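Workshop tips for a school robotics club: keeping the table, the tools and the small parts in order

Last updated April 7, 2021

I help with the robotics club at Engelbrecht school, and since March I also write down the things we learned about keeping our room usable. Most of it is not about robots at all. It is about where you put the screwdriver. English is my third language, so please excuse a strange word here and there.

Gripper fingers

Our students build their grippers in pairs, and the fingers are the part which gets dirty first. A dusty rubber surface slides on everything. Wipe it with a cloth that is a little damp, let it dry in the air, and do not use oil or furniture spray near it. If you glue a rubber cover on a finger, make the finger rough with sandpaper first and press the two parts together overnight under a heavy book.

Mark left and right inside the finger with a paint pen. When both fingers are black and come off for cleaning on the same evening, you will be glad for it.

Check the screws before each session, with your hand and a small key. Do not tighten them with full force. Plastic parts crack around the hole, and the crack is often visible only a week later.

The practice table

A plain, light table is the best one for practice with picking up and putting down. Small screws are easy to find on it, and pencil marks come off with a melamine sponge. For marks of tape glue, rub a few drops of cooking oil on the place, wait, then wash with dish soap. Rinse well, or the next tape will not stick.

We begin each new student with ordinary things from home. A brush, a mesh pencil cup, a spoon, a dry sponge. They cost nothing and they teach more than the foam cubes from the kit, which all feel the same. A mesh cup is good for learning how much to squeeze. If it bends, you squeezed too much, and you can push it round again with your thumb.
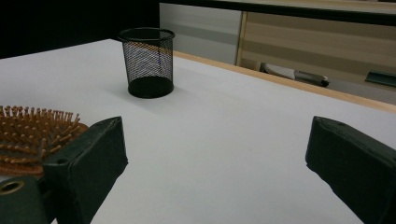 Start with the objects far from each other and bring them closer when the student is more sure. Anel Visser, who leads the older group, lets them try the same object seven times before they may change anything in the program or in the way they hold the tool. I was doubtful about this rule, but now I use it too.

Sharp tools have their own place, lower than the practice table or away from it, and the adult puts them there. Ask this before the motors are switched on.

Small parts

When we sorted the parts from the last Sutelon competition, the list came to 1,348 pieces. Do not do this in one evening. We use old jam jars with the lid screwed under a shelf, so the jar hangs and you see from the side what is inside. Put a piece of paper tape on the glass and write the size on it. A label on the lid is useless, you cannot read it from below.

For the parts you use during the same session, a muffin tin is better than a jar. Line it with felt and the screws do not jump out.

Cables and batteries

Cut the cardboard roll of kitchen paper in two and push one folded cable in each half. Write the length on the cardboard. Ours are mostly 35 inches, so the longer ones get a red mark.

Batteries go home with an adult, in a box which closes, and never loose together with keys or screws. The Revutix charger we have gets warm, so it stands on a ceramic tile and not on the wooden shelf.

Next month I will write about cleaning wheels. If you know how to get hair out of a small axle without taking the whole thing apart, please write to me, I am still using tweezers.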